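Plorgate Home Forums > Kitchen > Bread and Dough

Overnight dough: does the bowl matter or have I been had
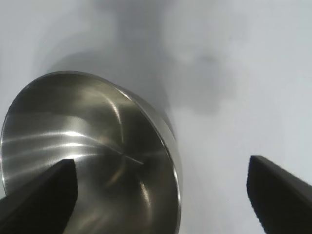 Stainless bowl, brushed on the inside.

kallitz_kid wrote:

I have been making the same no-knead loaf since April. Flour, water, salt, a pinch of yeast, leave it on the counter, go to bed. It works fine. Then my brother-in-law informed me over dinner that you can't proof dough in metal. He said it reacts. He didn't say with what, or into what. He sells insurance.

So now I'm looking at a 4 quart ceramic bowl at Whiteley that costs more than my toaster did and weighs about what I did in second grade. Is there anything to this, or can I go back to sleep?

oven_spring_ruth wrote:

Go back to sleep. The metal thing is left over from when people had bare aluminum and tin. Stainless is fine. Every bakery I ever worked in mixed and proofed in stainless, and the dough did not complain to management.

Lợi Lò wrote:

Agree on the reaction part, disagree that the bowl doesn't matter. Metal takes on the temperature of the room fast. My kitchen is on the north side of the house and at 5 in the morning it feels like a garage. Dough in steel on that counter barely moves. Same dough in heavy crockery is up over the rim. I've been doing this long enough to trust it.

oven_spring_ruth wrote:

You've been doing it in two bowls on two different nights. That's weather.

Lợi Lò wrote:

Same night. Split the batch. I was curious and my wife was out of town.

oven_spring_ruth wrote:

OK, that I respect. Did you warm the crockery first?

Lợi Lò wrote:

I rinsed it with hot water.

oven_spring_ruth wrote:

So you warmed the crockery first.

mudroom_baker wrote:

I love this forum. Nobody has asked the man how much yeast he's using.

kallitz_kid wrote:

A pinch. I said a pinch.

mudroom_baker wrote:

A pinch from whose hand? My husband's pinch would raise a barn. Get a cheap scale that reads small amounts and your loaf will quit having moods. I went through a whole winter blaming the flour, then the water, then the landlord, and the trouble was me and my fingers.

Thắng Đinh wrote:

Scale, yes. Also a thermometer. For what it's worth, mine goes like this: 285 grams of water for a small loaf, lukewarm in winter, straight from the tap in summer. Then the bowl goes in the oven with the light on and the door shut. I put a strip of tape on the handle, on account of the time I preheated the oven for a frozen pizza with tomorrow's bread still in there. It was under a plastic shower cap. I don't want to talk about the shower cap.

If you're set on buying something, buy a straight-sided tub with a lid. You can mark where the dough started and see how far it got. With a round bowl you're guessing, because it gets wider as it goes up and everything looks like it hasn't doubled.

Lợi Lò wrote:

The tub is good advice. The oven light is not. Mine gets too warm and I end up with soup that smells like a brewery. Depends on the oven.

Thắng Đinh wrote:

Hence the thermometer.

arkis_ann wrote:

Can we talk about cleanup, which is where bowls really earn their keep? COLD water first. Hot water turns dough into wallpaper paste and then you've lost a sponge. Ceramic chips, glass is heavy when your hands are floury, plastic holds on to last week's garlic. I have dropped my steel bowl on a tile floor more times than I'd admit and the only one harmed was the cat, emotionally.

kallitz_kid wrote:

Update: I did not buy the ceramic bowl. I bought a scale. My pinch was different every time I weighed it, so mudroom_baker may collect her winnings. I told my brother-in-law stainless doesn't react and he said it's the vibrations he was worried about. We are seeing him again Wednesday.

oven_spring_ruth wrote:

Serve him the loaf and say nothing.

Lợi Lò wrote:

And rinse the bowl with hot water first.

Reader comments

pat_in_the_pantry: Read the whole thing looking for a recipe. There isn't one. Made pancakes.

dusty_apron: The shower cap melts. Ask me how I know. A dinner plate on top works fine and can be put in the dishwasher.

gus_rye: Still with Lợi on this. Cold kitchens are real.

Related threads

Sourdough starter left at in-laws' house, visiting rights?
Dutch oven lid knob: is it supposed to smell
Whole wheat loaf came out as a doorstop (269 replies)
Arkis stand mixer walks across counter
100 percent rye, 0 percent rise

Contact the moderators | Forum rules | Copyright Plorgate Home Forums | Back to top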